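Kekonska Name Stories: README

Version 2, February 6, 2022

Hi, and thanks for downloading this! I'm Priya Tillman, and I put this collection together with Latrice Zamora and Dexter Gallagher. It's a set of short written answers from people who have had their names changed, shortened, laughed at or skipped over at work or at school. We mailed out 2,000 postcards with one question on them ("What happens when someone reads your name out loud?") and got 1,316 back, which was way more than I'd dared hope for.

What's in the folder

answers.csv has one row per postcard. The text is typed exactly as written, misspellings and all (please leave them alone!).
followups.csv has 117 longer answers from people who agreed to a phone call.
codes.txt is our list of themes. Dexter and I argued over "nickname given without asking" for most of November, so if the wording looks odd, blame both of us.
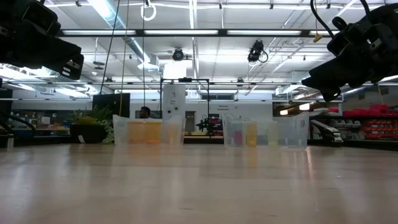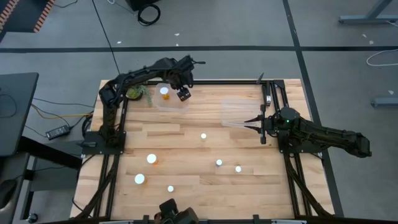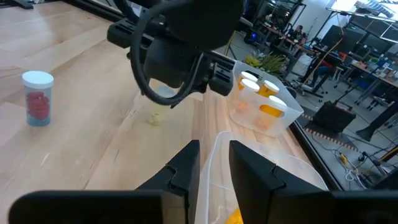 Tabletop with clear plastic containers, three views.

How we asked about identity

Race, gender, disability and immigration history were open boxes, with no checkboxes anywhere. I know that makes a messy column. But a lot of people wrote about two or three of these at once, and I didn't want to force them to pick. If you need neat groups, make your own and tell your readers how you did it. 135 people left every box blank, and those rows stay in.

Things to watch out for

The postcards were in English only, and that's a real hole. Older people answered more than younger ones did. We took out real names and put a bracket in their place, so a few of the funnier stories lose their punch (sorry). Cameron Tautahi found some rows in version 1 where an employer's name had slipped through. Those are fixed, so please delete your old copy.

Using it

Teaching, class projects and research are all fine. Please don't use it to train a tool that guesses someone's race from their name. We promised the people who wrote in that we'd say no to that.

Spotted a mistake? Send me the row number and I'll fix it in the next version.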